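第三次评审

评审从九点开始。Tiago Correia把规程投到墙上，第一页只有一张表：任务编号、物体类别、允许时长、判定条件。Stotmont要求供应商在入冬前回答一个问题，即家庭整理这一项能不能写进合同。前两次评审的结论都是“条件成熟后再议”，没有写明什么条件。

Inurness的测试公寓在七层，一室一厅，家具固定，杂物每天更换。整理任务共300次，分三类：归位、分拣、擦拭。归位的成功率最高，擦拭最低，分拣居中，但分拣的方差大得无法解释。同一只杯子，上午放得稳，下午放不稳，日志里的力矩曲线几乎重合。Correia为此查了两周，最后只写下一句：原因未定。

Lorcan Ó Conaill坐在靠窗的位置，负责念失败记录。他念得很慢，不加形容词。

“第23次，软管类，抓取点偏离重心，滑脱。第24次，同类，夹持力过大，管体变形，判失败。第25次，同类，超时。”

“超时算失败？”Sheehan派来的人问。

“规程第四条，算。”

“人做这件事要多久？”

“规程没有规定人的时长。”

那人在本子上记了一笔。会议室里的空调开得很低，有人起身去关，遥控器没有反应，又坐了回去。

Ó Conaill继续念。毛绒类的失败集中在接触判断：表面先于主体受力，传感器报告已夹住，抬起后为空。纸盒类表现良好，立放优于平放。袋装类一律不稳定，建议单列。桌布有图案时，边界识别误差上升，纯色桌布没有这个问题。Stotmont的代表问，能否在合同里要求用户使用纯色桌布。法务说，可以要求，无法执行。

十点半讨论成本。Cliserov报的维护周期是200小时，更换指垫，校准关节，费用由客户承担。Correia做过换算，一户普通家庭每天整理一次，指垫大约能用34天。他把这个数写在白板上，没有写单位，后来有人补上了“天”。

有一段讨论没有进入纪要。Correia提出，判定条件本身有问题。规程认为物体到达目标位置即为完成，可是家里的东西多数没有目标位置。一管药膏昨天在抽屉里，今天在桌上，因为今天要用。机器把它送回抽屉，得满分，住户找不到药膏。Ó Conaill说这属于需求定义，不属于执行。Correia说他知道。

午休时Correia没有下楼。他打开下一轮的任务清单，逐条核对类别名称，把“杂物”改成“未分类物体”，又改了回来。清单的附页是桌面项，软管、毛绒、纸盒排在同一组，没有注明先后。

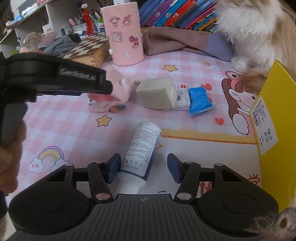 Ó Conaill认为应该先做软管，盒子谁都会夹，拿盒子凑出来的成功率交上去，冬天一到就要还。他说完把椅子推回桌下，问下午的会改到了几点。

Correia没有争。他在附页上把软管移到第一行，允许时长一栏保持原值，夹持力上限下调一级，备注写的是“待验证”。

下午的结论由Stotmont的代表宣读：归位可写入合同，限纸盒及硬质容器；分拣继续测试；擦拭撤回。家庭整理作为整体名称，暂不使用。Sheehan的人问，那合同上该叫什么。会上没有定下来，纪要里留了一个空格，长度是四个字。

散会后Correia回到七层。走廊的灯是感应的，他走到门口，灯灭了，他抬手晃了一下，灯又亮了。他刷卡进去，把第一项任务排在了明早八点。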